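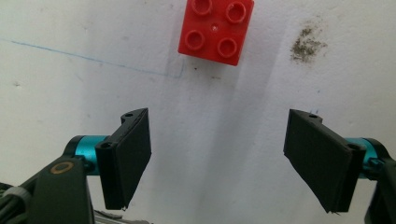

The hand-held gripper with its two black fingers open, and a red toy brick against the workshop wall.

Shared workshop members build hand-held gripper for home robot project

24 Nov 2024

Members of the Lavport shared workshop have finished the second version of a hand-held gripper and are now using it to record short tasks with toy bricks. They plan to use the recordings to teach a small robot arm, which is being built on the next bench and should be ready for its first tests in December.

The project is called Litix and is led by Damian Michalski, a heating engineer who joined the workshop two years ago. He began the work in his garage in Venwood and moved it to Lavport when he ran out of room for the arm.

The gripper is held in one hand and worked with a trigger. A camera looks out over the two fingers, so that each recording shows what the fingers are doing from close up. The same fingers will later be fitted to the arm, and the camera will sit in the same place.

"If the arm sees what the hand tool saw, we have a fair chance," Michalski said. "If the camera is in a different spot, we would be starting again."

The fingers are flat black pads set at an angle, with mounting holes that let them be taken off and swapped. Each is carried on a shiny teal joint. The first version had printed pins in place of these joints, and they wore loose after a few evenings. Michalski replaced them with metal parts ordered from Zawadzka, a small supplier that sells offcuts and short runs to hobby builders. The new joints have less play, he said, though the left one still needed a thin washer before it would close in line with the right.

Large toy bricks of the Duplo type were chosen for the first tasks. They are easy to see, they have flat sides, and it does not matter if they are dropped. A member's children had outgrown a tub of them, and the workshop now keeps it under the bench.

Each recording lasts up to 30 seconds. The person holding the gripper picks up a brick, moves it and lets it go, then starts again from another position. The group has set itself a target of 2000 recordings before the arm is switched on, and has reached roughly a third of that. Some have had to be thrown away, mostly from the first week, when the trigger signal was being saved a little later than the video and the fingers seemed to close after the brick had already moved.

That fault was traced to a cheap USB hub. The gripper is now plugged straight into the computer and the two signals are checked against each other at the start of every session.

Grip has been the other problem. Smooth brick sides slipped against the first set of pads, so the present ones were given a slightly textured surface. Michalski has also tried thin rubber and a strip of cloth tape. The rubber held well but peeled at the corners, and the tape left glue on the bricks. He would like to try a softer printed plastic next, if the workshop's older printer can be made to feed it without jamming.

The arm has been slower to come together. Its base and lower two joints are finished, but the wrist motor was returned after it overheated on the bench, and the replacement has yet to be fitted. Until then the wrist is held in place with a clamp so that the wiring can be measured and cut to length.

Materials for the gripper have come to 40 pounds, leaving out the camera, which Michalski already owned. The arm is costing a good deal more, and the motors are being paid for by the four members who are building it. The drawings for the fingers and the trigger will be put on the workshop's shared drive once the pad material has been settled.

Michalski said he had no plans to sell anything that came out of the project. His own aim is to have the arm clear the bricks off a table and into a tub, in any order, without help. Stacking them would come later, as the studs have to line up closely and the present joints may not be steady enough.

Members who want to make recordings can do so on any open evening at Lavport. No experience is needed, and a session takes less than an hour. Names can be added to the sheet by the laser cutter. Anyone with a spare wrist motor of the right size, or a reel of soft filament they are not using, is asked to leave a note for Michalski at the same place.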